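Household Automation Working Group
Minutes of the August meeting

The meeting opened at 10:15 a.m. with a quorum present. The minutes of the previous meeting were approved with one correction: the Tijani bench trial used 14 object types, as stated in the appendix.

1. Shop-floor tasks

The Kamix representative reported on bin picking at the Mudano site. The cell handled 3446 parts over the trial period. Parts of a single kind, delivered in trays, no longer need an attendant. Mixed returns still do, and the site has kept its manual sorting line for them. Members asked whether the cell could be moved to returns full time. Kamix replied that it would not recommend this before the next software release.

The group agreed that the shop-floor section of the report may say "ready for limited use" for trayed parts and "not ready" for mixed returns.

2. Laundry

Tijani presented its towel folding results. Members noted that the towels were all of one size and laid flat at the start. Tijani will repeat the trial with 200 items taken from ordinary household loads and will report failures as well as completed folds. Discussion of fitted sheets was deferred.

3. Tidying of bedrooms

The Dristska paper on tidying was taken as read.

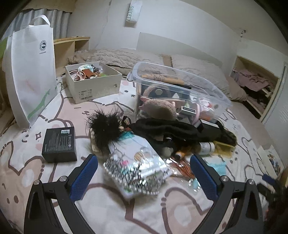
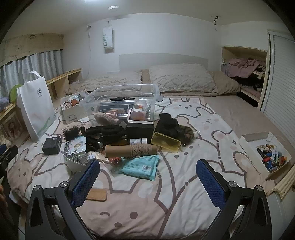
The group considered whether tidying should be scored as one chore or divided into parts. Dristska favored division, on the grounds that picking up an object and knowing where it belongs are separate skills. A rigid item such as the clear storage bin presents few problems of grip, whereas feathery pieces and bundled black fabric may fold, snag or hide smaller things beneath them. One member objected that a household would judge only the finished room. After discussion it was agreed to score grasping, sorting and putting away separately, and to publish an overall result beside them. No system reviewed to date will be listed as ready for unsupervised tidying.

4. Actions

Kamix to supply the error log for mixed returns.
Tijani to circulate its revised trial plan before testing begins.
Dristska to draft scoring rules for item 3, including a rule for objects whose proper place is unclear.

5. Other business

A request to add dishwashing to the report was declined for this edition. The room booking for the next meeting is to be extended by 3 hours to allow for a demonstration.

The meeting closed at 12:40 p.m.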